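Stop Choosing Grippers by the Spec Sheet

When somebody asks me which gripper to buy, they usually send a table. Maximum force, stroke, weight, price. I understand it, I also made such tables when I began. But after one spring of comparing fingers for the Bitard controller I believe the table answers the easy question and leaves the difficult one for the person who must work with the machine every morning.

My opinion is simple. A gripper should be judged on soft and badly shaped things first, and on boxes last. A box forgives almost everything. It has flat sides, it keeps its form, and even a poor finger will hold it if the motor is strong enough.
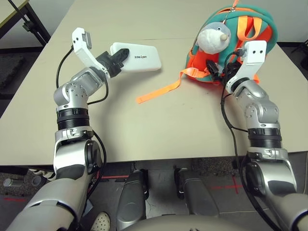

In our comparison the Jirance fingers and the Cieślak fingers had 50 attempts each on every object. On the box they were nearly equal, and if I had stopped there I would have written that the cheaper one wins. On the bag the distance between them became large. The Jirance pair finished 81 percent of all its attempts, and most of the missing part came from cloth which slid out slowly while the arm was already moving. The force number in the catalog did not warn me of this. The catalog number was measured on a steel bar.

I had a long discussion with a colleague who says that software will repair it. Better camera, better policy, more data, and the shape of the finger will matter less. I partly agree. When we moved from 2 cameras to 3, the Gurkunton arm approached the object with more confidence and we lost fewer attempts at the beginning. But seeing the cloth well and keeping the cloth are two different skills, and the second one lives in the pad and in the angle of the finger. No controller can add friction that is absent. 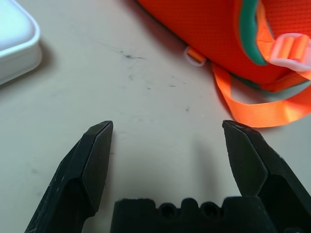 Wrist cameras deserve their own complaint. Vendors show them looking at a clean object in the middle of the picture, with good light, and the fingers almost do not appear. In daily work the fingers take a big part of the view, and what you want to grasp is often at the side. With black jaws open over a pale table, the orange strap curling just past the right fingertip is easy for a person to notice, and the dark scuff on the table is easy too. For a model which has learned from few examples, I would not promise that it treats one as a target and the other as dirt. So I ask now for test tables with some marks on them, and I do not wipe them before a comparison.

What I would like from the makers is modest. Publish one result with a bag that has straps. Tell us how the pad was worn when you measured. Let us change the fingertips without taking off the whole hand, because with the Cieślak model this costs me half of a morning, and I have already lost two of the small screws under the bench.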